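Speaker notes – Keeping the office kitchen a place people want to be
Stukstead staff day, afternoon slot, 12/21/23

Slide 1. Welcome

Thank them for coming back after lunch (I know how warm this room gets). Say who I am, say I've been with Stukstead long enough to remember the old kettle, and wait for the groan from the Drondby side of the room. Thank Sudheer Palaniappan for lending me his slot, and for letting me go over by a minute or two, which I surely will.

Slide 2. Why talk about coffee breaks at all

Start with the story of my first week. I sat at my desk with a sandwich for four days, and on the fifth Chi-keung Lui came over and asked if I drank tea. Everything I know about how this company works I learned in the twenty minutes after that. Take this one slowly. People like it, and it gives the folks at the back time to sit down.

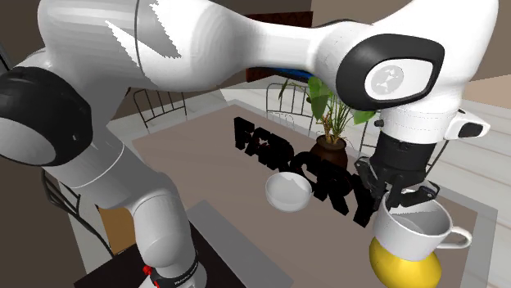 A white mug, and the start of a good break.

Slide 3. What we asked in June

We sent a short survey to all 652 people across the three sites, and about 200 wrote back. Read out the one from Hegde, the long one, with the part about the biscuit tin. Most people said they take a break alone, and most of those said they'd like company at least now and then. Pause here. Ask for a show of hands – who has talked to someone outside their own team today?

If it goes quiet, tell the Sinex story: they moved their mail trays next to the sink, and within a month the two floors knew each other by name.
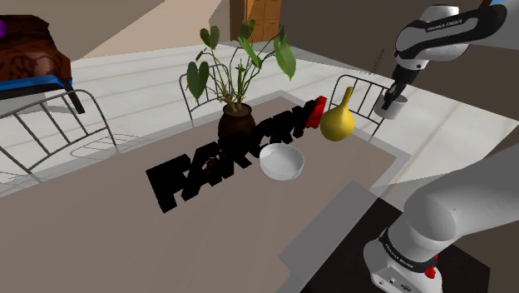

Slide 4. Small things to try

Now, I don't want anybody going home thinking they have to organize a party. Pick a time and stick to it for 12 weeks, even when it's only you and the radio. Ask the new person first. Leave the phone on your desk if you can bear to (I can't always, and my team will tell you so). If someone is a talker, and I'm looking at myself, sit them next to another talker and let the rest of the table breathe.

Slide 5. Questions

Somebody will ask about the dishwasher. The answer is that the new one is ordered and I don't have a date. Sign-up sheet for the shared breaks is by the door, pens are in my bag. Hand back to Sudheer.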